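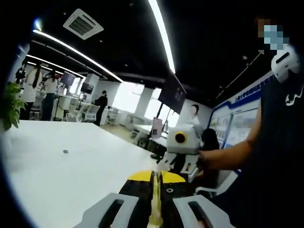

Edges first is a waste of an evening, a reader wrote to me after the February post, and anyone who starts a puzzle with the border is just putting off the real work. You find the most interesting thing on the box lid and you build outward from that, and the border will take care of itself.

Well! I have been chewing on that for six months. I'm an edges person. I was raised by edges people. We dumped the box on the card table, flipped everything picture side up, and did not touch a single middle piece until there was a rectangle. It never crossed my mind that there was another way to do it.

So for the last puzzle of the summer I tried it the reader's way, and I have thoughts (a lot of them, sorry).

## The puzzle

It's an Omemura, one of the older ones with the thick gray board, and I found it in the thrift store in Jolier on the bottom shelf under the board games. The picture is the harbor at Plilau, with a fish market on the left, a row of painted houses up the hill, and then sky. So much sky. The lid says 1000 pieces. There was masking tape on all four sides and somebody had written "complete" on it in pencil, with a question mark after it, and I bought it anyway because that question mark made me laugh.

I should say I've been burned by thrift store puzzles before. The covered bridge had a hole right in the middle of the bridge. The one with the cats was a whole cat short. You take your chances and it costs less than a coffee.

## Starting in the middle

I picked the fish market. Red awnings, striped crates, a big yellow sign, all easy to spot in the pile. And I'll hand it to the reader, the first night was a blast. With edges you spend hours hunting for one flat side and all you have at the end is a skinny frame with nothing in it. With the awnings I had a whole little street by bedtime! I kept going back after I'd brushed my teeth to put in one more.

The second night I did the yellow sign and the boats right under it. The third night I started on the houses, and that's where things got messy. I had the market in one spot and the houses in another and no idea how far apart they were supposed to be. I'd guess, and then build, and then run into my own work coming from the other direction, and have to slide a whole chunk of hillside over with two cookie sheets and a spatula. I lost the church twice. It came apart in the same place both times, right across the steeple.

By the weekend I was sneaking edge pieces into a cereal bowl. I told myself I was only keeping them out of the way. Then I put together a corner, just the one, and then I had the whole bottom done and was feeling so much calmer about everything.

## Sky

I have no method for sky. If you have one, please write to me. I sort by shape, which means two-knobs-two-holes in one pile and the weird ones in another, and then I try every piece in every spot until it fits or I go to bed. The Plilau sky is especially mean because it goes from pale blue to slightly paler blue, and under the kitchen light they're the same blue. I ended up doing most of it in the mornings before work with my toast held out to the side.

One night I gave up completely and walked down to Yimyam for noodles, and the placemats there have a maze on them, and I did the maze. So I guess that's the kind of person I am now. (Get the sesame noodles. They changed the pickles and I'm not sure how I feel about it, but the noodles are the same.)

## The count

I finished last night, and it was all there. Every piece! Question mark guy can rest easy.

Except there was a little heap left over. I'd been tossing the odd ones to the side all along, figuring they'd find a home, and then the sky was closed up and they were still sitting there. Wrong color, too. Sort of a mossy green, and there isn't any mossy green in Plilau. A different puzzle's pieces had gotten into the box somewhere along the line.

So naturally I had to count. I went through the whole thing as I broke it up, in stacks, and the box had 1017 pieces in it. I don't know how many of those are strays and how many are the puzzle, because boxes lie. A puzzle that says 1000 almost never has a thousand in it. The pieces go in rows, and the rows have to multiply out to something, so you get a few extra. I could have counted across and down before I took it apart. I thought of that when it was in a bag.

The greens are in an envelope on the fridge. If you have an old Omemura with a gap in the woods, or maybe a lawn, tell me, I'll mail them to you.

## Where I've landed

Here's what I'll be doing from now on. One fun part first, something bright, for the first night only. Then the border. Then everything else. I think the reader was right that the frame is a slog when it's the first thing you do, and I think I was right that I need it there before I go up any hills. Sky last, in daylight.

And no more moving the steeple. If it's in the wrong place it can stay in the wrong place until the rest catches up.

Next one is already on the shelf, a vegetable garden seen from above, and it has cabbages all over it. I opened the lid to peek and I can see 4 corner pieces right on top, so that's a good start. I'm giving myself until the weekend before I dump it out, and I need to get the cookie sheets back anyway, there's a batch of oatmeal bars I promised for work.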